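Home | Reviews | Stationery | Letters | About

Filed under: Paper & Desk Things

4 min read

Wenusar card binder, small size: a month in

I collect loyalty cards, library cards, old phone cards and the odd museum pass, and until October they lived in a biscuit tin. There are 2,786 of them (yes, I keep a list), and finding any one meant tipping the lot on to the bed. So when Brekier started stocking the Wenusar binders I bought the small one the same afternoon, and I've been filling it ever since!

The first thing to say is that it opens flat. I can't tell you how happy this makes me. My old Van Damme album fought back every time I turned a page, and I used to hold it down with a mug while I wrote on the labels. The Wenusar just lies there and lets you get on with it. The sleeves are clear on both sides too, so you can read the back of a card without pulling it out – lovely for phone cards, where the best bits are often in the small print.

I still like to have a card or two out on show at a time, and I swap them when I get bored. A stand does that job better than any album, and the binder looks after the rest. 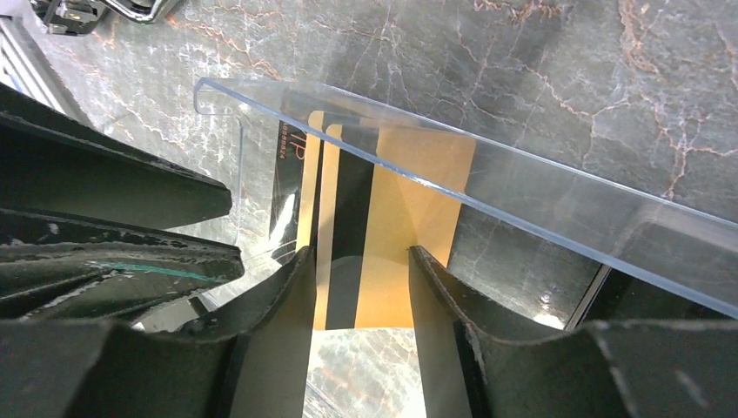

Wian Zwane wrote in to ask if the sleeves are tight enough to stop cards slipping out when the binder is carried upside down in a bag. Mine have stayed put on two train trips to the Wurkitton swap meet, and that was with plenty of running for platforms. Very thin paper tickets do creep upwards a little, so I pop those in with a bit of stiff card behind them.

Now the grumbles, and I only have a couple. The sleeves stick to each other when new. You have to rub each one between finger and thumb before it will open, and by the end of the first evening I had a sore thumb and a very patient cat. They loosen up after a week or so. The other thing is the spine, which has no window for a label. If you only own one binder you won't mind, but I already want three more, and I shall be writing on masking tape like everyone else.

Capacity is fine for a small binder. I put up to 20 cards in on the first night, then got choosy and took half of them out again, and that has been the real joy of it. A tin takes anything. With pages you start asking which cards belong together, and I now have a whole spread of swimming pool passes that I had forgotten I owned. 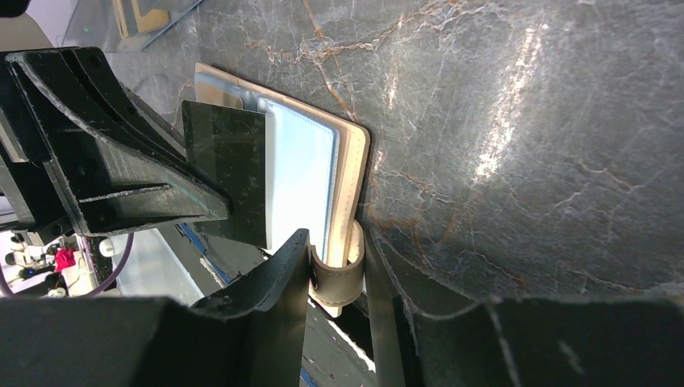 One reader thought I was being too kind, and said the Van Damme would outlast it by years as the covers are thicker. Could be! Ask me again when mine has seen a few winters. For now I reach for the Wenusar every time, and the Van Damme has gone to hold spare labels.

Get the small size first if you're not sure. It fits in a coat pocket if the coat is a generous one, and the refill sleeves are the same for both sizes.

Previous | Next | Back to Reviews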